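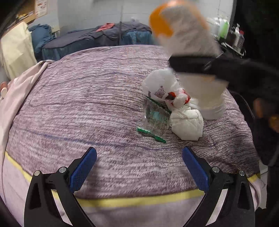

Shaimaa Benmoussa laughs when I ask how long it takes to teach a robot to clear a bed. "I get asked that a lot, and I always say, well, whose bed?"

She runs the demonstration team at Orkomo, where people show household jobs to a machine by doing the jobs themselves, with a pair of grippers held in their hands. Each gripper has its own camera. The footage and the movement of the jaws go into training, and at the far end of all that is a robot arm with the same jaws on it.

I had pictured something closer to a lab. What they want, Benmoussa explains, is ordinary mess: crumpled wrappers on a blanket, balled-up tissue, a plastic bottle that has to go somewhere else. "A clean table teaches you clean tables," she says. "A blanket gives under your hand. A plastic bag changes shape the second you touch it. I love plastic bags, I could talk about them all day!"

She nearly does. A bottle is a friendly thing to grab, she tells me, as long as you take it around the middle and keep your wrist calm. Thin wrappers are harder – come in too flat and you pinch the bedding along with them. New people also tend to rush the lift, and then the bottle is a smear in the video.

Her colleague Nabila Amrani came over from remote control, where she spent two years steering an arm from a desk with a joystick and three screens. Does she miss it? "Some of it. You see exactly what the robot can reach, and with the hand tools you can cheat without meaning to. You lean, you twist your shoulder, and later the arm can't follow you." She still goes back to the desk for jobs near walls and in tight corners. "But I could do maybe a quarter as many in a day."

The current set, called Tazi, calls for 300 recordings of picking up small things from soft surfaces. Amrani has done plenty of them herself and is picky about which ones stay in. A fumble followed by a good second try is welcome. A long pause while somebody thinks is cut.

I was given a pair to try. They are lighter than I expected, and my first tissue took eight attempts. Benmoussa was delighted. "Keep that one," she called across to Amrani, and then showed me how to start with the jaws wider.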